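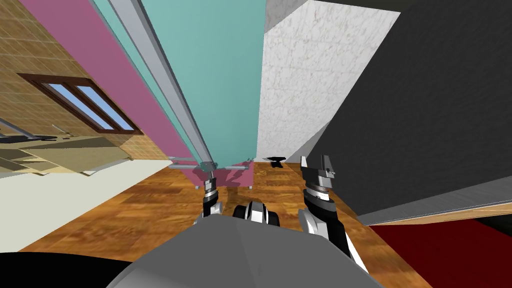
Attachment 1 – wood plank floor in orange and brown, tan tiled wall on the far left

Subject: Colour printer on first floor prints browns and oranges too pink
Raised by: Wenche Nygård
Assigned to: Njål Bråten
Priority: Normal
Status: Closed

Wenche Nygård, 09:12
Anything with brown or orange in it comes out pink on the first floor printer. Black text is fine, and so are the blue headings on our letters. It was all right last month. I have the Malabanan brochure proofs to send out and can't use the ones I've printed. The same file looks normal on my screen and on Solveig's.

Njål Bråten, 09:40
Thanks. Could you let me know:
Does it happen from more than one computer?
Does it happen from the tray with the plain paper as well as the heavy stock?
Does a photocopy made on the glass have the same pink cast?

Wenche Nygård, 10:05
Yes from my computer and from Solveig's. Yes from both trays. Photocopy looks right to me, but I only tried one page.

Njål Bråten, 10:31
If the copy is right, the toner and drum are probably not the cause. I printed the built-in test page from the panel and the yellow bar is solid from end to end. Yellow toner is at 48 per cent. I ran the colour calibration anyway. Please print page 2 of the brochure again when you have a minute.

Wenche Nygård, 10:58
No change. Still pink.

Solveig Tangen, 11:15
Adding to this as I have the same problem. It is fine if I print from the browser. It only goes pink from the layout program and from the PDF reader.

Njål Bråten, 11:22
That helps, thank you. Both of those use the driver's own colour settings. I'll look at the print server after lunch.

Njål Bråten, 13:47
Notes from the server:
The driver for this queue was updated in May along with the others.
The update put the default colour mode back to "Vivid". It used to be "Match screen".
There is also a manual balance setting with yellow at minus 18. I don't know who put that in or when. It may have come across from the old queue.
Set colour mode to "Match screen" and yellow to 0. Restarted the spooler. The queue was offline for a few minutes while I did this, and two jobs from Detov had to be sent again.

Njål Bråten, 13:55
Wenche, please remove the printer from your computer and add it again, otherwise it keeps the old defaults. Solveig, same for you. The name in the list is still Niltmont-1-Colour.

Solveig Tangen, 14:20
Done. Browns are brown again.

Wenche Nygård, 14:36
Mine is still pink.

Njål Bråten, 14:41
Do you have a saved preset in the layout program? Look in the print window under Presets. If it says anything other than Default, choose Default and try one page.

Wenche Nygård, 14:52
It said "Brochure heavy". I changed it to Default and the colour is right, but now it picks the plain paper tray.

Njål Bråten, 15:03
The old preset had the old colour settings stored in it. Choose tray 3 and heavy paper by hand, then save it as a new preset and delete "Brochure heavy".

Wenche Nygård, 15:18
That worked. I have run off 30 copies and they all match. You can close this.

Njål Bråten, 15:25
Closed. The Nurkow queue had the same update – I have opened a separate ticket for that one.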